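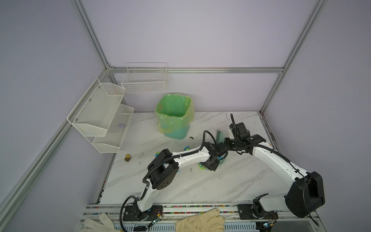
Two robot arms at a marble-patterned tabletop.

Call for Participants: Ekwueme Reading Weekend for New Writers

The Sarnard Humanities Center and the Department of English are looking for 30 students, staff members and local residents to take part in this spring's Ekwueme Reading Weekend, and we would love to hear from you!

The weekend takes place in March at Ganham Hall. It brings together people who write (or have been meaning to start) for two days of readings, small-group workshops and long conversations over lunch. Poetry, short fiction, memoir, travel writing, essays on food or music or your grandmother's garden are all welcome. You do not need to be an English major, and you do not need to have published anything. Last year's group included a nursing student, two retired bus drivers and a doctoral candidate in chemistry who read a wonderful story set on a ferry.

Our visiting writer is the poet and essayist Anqi Shao, author of the collection Grivura. She will open the weekend with a public reading on the first evening, then lead a morning workshop on revision for participants only. Anqi has asked everyone to bring a draft they are stuck on, the messier the better.

What we ask of participants

Please plan to attend both days in full. You will be placed in a group of six, and you will receive the other members' pages two weeks ahead so that you can read them and jot down some notes. On the final afternoon each participant reads aloud for up to five minutes. The audience is friendly, and the hall seats 70, so it never feels like a huge crowd.

There is no fee. Lunch is provided on both days, and people traveling from outside town can ask for help with bus fare.

How to apply

Send us a writing sample of no more than three pages (prose or poetry, finished or not) along with a note of up to 300 words telling us what you like to read and what you are working on now. Put your name and phone number on the first page. If you are a Sarnard student, add your year and program. We had 49 applications last time and read every one of them twice, usually with a lot of tea.

Applications are due by 30 November 2021. Paper copies can be left at the English office, in the tray marked Ekwueme, or you can email them to the department. Please tell us about any access needs or food allergies when you apply.

Everyone will hear back before the winter break, and those we can't fit in will get first seats at the public reading.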